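How to lay a cloth and set out play food on a show table

Last updated: March

These are notes on dressing a table for play food at a fair, an open day or a trade show. The same method does for a classroom shop corner. You need a table, one large plain cloth, something to hold the cloth, and a small number of things to put on it. Allow 20 minutes if the cloth has been ironed at home and a good deal longer if it hasn't.

Choosing the cloth

Go for one plain colour. Checks and stripes look cheerful on the roll, but small objects get lost on them, and a check shows up every bit of crookedness. A strong green is good for food. Bread, pastry, oranges and reds all stand out against it, and so do pale plates. It is bad for lettuce, peas, cucumber and anything else green, so leave those in the box or put them on a plate of another colour.

White shows every mark by lunchtime. Black shows crumbs, dust and hair, and it makes a dull table under hall lights. If you want black, use it at the back as a curtain and keep the colour for the top.

Polycotton is easier than pure cotton. It creases less in the bag and most of the folds drop out on the table. I buy mine off the roll at Nustuvlow, where they will cut it to length but not hem it. Iron-on hemming tape is enough for a cloth that only comes out a few times a year. Felt also works and needs no hem, but it picks up fluff and can't be ironed hot.

Measuring

Measure the real table, not the one in the booking form. At Vostgate the tables are listed as one size and come in two. Ours was 80 cm deep. Add 20 cm for each edge you want to cover, and more at the front if there are boxes underneath to hide. If the cloth is short, let it be short at the back.

Putting it on

1. Wipe the table first and let it dry. A cloth laid over something sticky will pull every time you try to straighten it.

2. Lay the folded cloth in the middle and open it outwards, first to the sides and then front and back.

3. Get the front edge level. Stand where a visitor would stand to check this.

4. Smooth from the centre towards the edges with the flat of your hand. Don't tug at the corners, which only gives you long diagonal creases.

5. Clip the front, then the back. I use 6 spring clips from Cosavley, the flat sort meant for picnic tables. Bulldog clips hold better but they mark the cloth.

6. Fold the corners under as you would on a bed, or let them hang. Either is fine if all of them match.

Small wrinkles can stay. Once there are plates out, people look at the plates. The far edge is the one that gives trouble, as the cloth tends to ripple there if the back hasn't been clipped, and a ripple under a cup or a tall item will make it lean.

Setting out the food

Start with the plate. Put it in the middle, well back from the front edge, before anything else goes on. It gives you something to arrange the rest around, and it gives children a place to bring things to. Leave it empty. A plate that is already full gets looked at, and an empty one gets used.

Shallow plates with a small rim are the most useful. Round things roll off a completely flat one, and small hands struggle to get things out of a deep one. Pale colours are best against a strong cloth.

Then put the food to the sides, with gaps. A doughnut on one side and a bread roll on the other is plenty to begin with. A bowl can go further along for bits and pieces that would otherwise wander.

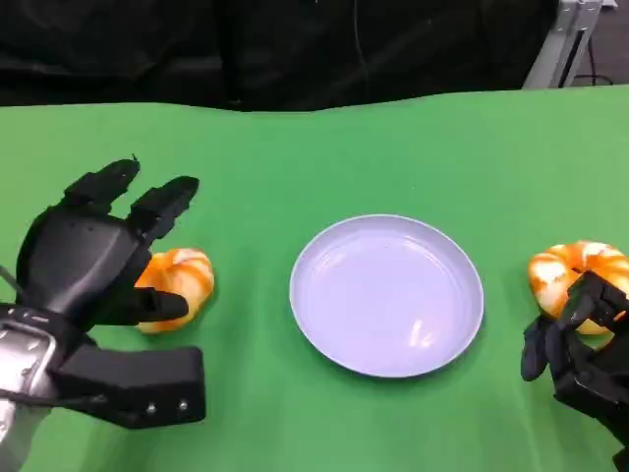
The pale plate and the toy doughnuts are in the first, the bread roll and the orange bowl in the second.
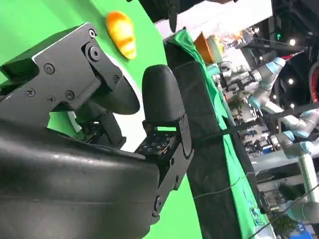
One reader disagreed with me about clips and wrote that double-sided tape along the underside of the table edge holds a cloth flatter, takes half the time, and leaves nothing for toddlers to pull off. I tried it at home. It does hold flatter. It also left a line of glue on the table that took a lot of rubbing to shift, so check with the hall before you use it on their furniture. At home, do as you like.

Picking pieces that behave

Weight matters more than looks. Very light play food skids about on cloth and ends up on the floor. Before you pack, put each piece down on a bit of the cloth and give the table a knock with your knee. Anything that rolls goes in a bowl or stays at home.

Ring shapes are good as they can be picked up from any side and they don't roll when laid flat. Bread rolls with a flat bottom are good too. Loose peas, single grapes and thin slices of anything are more trouble than they're worth.

Look at the finish as well. Shiny crusts and glazes catch the ceiling lights and can look white from some angles. Turn the piece a little, or move it along, until the colour comes back.

If very young children will be at the table, take out anything small enough to be swallowed. Do this at home, with the whole box tipped out.

Keeping it tidy through the day

Have a second cloth folded in a bag under the table. If somebody spills a drink, lift everything into a tray, swap the cloth and put things back. Two people can do it quickly. One person can do it badly.

Straighten the front edge whenever there's a quiet spell. It drifts as people lean on it. Wipe the food over at lunchtime with a damp cloth and a drop of washing-up liquid. Painted wooden pieces should only be wiped, never soaked.

Packing up

Count the food back into its box before the cloth comes off, then shake the cloth out over the bare table to find whatever you missed. Roll it round a cardboard tube if you have one. Olaniyan give their old tubes away if you ask at the counter, and one cut down to 2 feet will go across the back seat of a small car. A rolled cloth needs no ironing the next time. A folded one always does.

Shared 80 times

Comments (3)

What do you do about the legs? Our tables have folding legs that stick out past the cloth on both ends and it looks awful.

Reply: Longer cloth at the ends, pinned back on itself at floor level so it can't be trodden on. Or put a box in front of them.

Used felt for the school fair and it was fine until the jam. Polycotton next year.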